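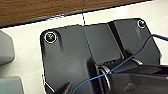 Trinddale Investment Club — Currency and Commodities Group

Minutes of the February meeting

The meeting opened at 5 p.m. in the upstairs room. Minutes of the previous meeting were accepted with one correction: the loss on the copper position was $478, which the earlier draft had recorded as a gain.

Gold and the Australian dollar. The group heard the paper held over from last time, arguing that the Australian dollar can be bought whenever gold rises. The chart looked good. Several members asked why it began where it did, and the presenter agreed that starting a year earlier made the match a lot weaker. It was also pointed out that iron ore and interest rates could explain most of the same moves. The proposal to put club money behind the idea was not passed. It may come back with a longer chart and with trading costs included — the version presented left them out.

Flilley signals service. The free trial has ended. The service claims to have called most of the big moves in the yen, but the calls sent to us were worded so loosely that members could not agree which ones had been right. Two members want to keep it for another quarter. The rest would like to see a dated record first. No subscription for now.

Broker. Stendel has written again offering tighter spreads on the main pairs. The letter does not mention overnight financing, and we hold most positions for weeks. The secretary will ask for the full fee sheet. Dvořáček stays as our broker in the meantime, although its statements were late again.

Position limits. The limit stays at 5 percent of the pot on any one trade. A request to raise it to 15 percent for "high confidence" trades was turned down, after a member asked which of last year's losing trades had been entered with low confidence. No answer is recorded.

Any other business. The Saturday beginners' session needs a new handout on margin. The current one explains the gains on a leveraged trade at length and gives the losses one sentence.

Closed at 6:15 p.m.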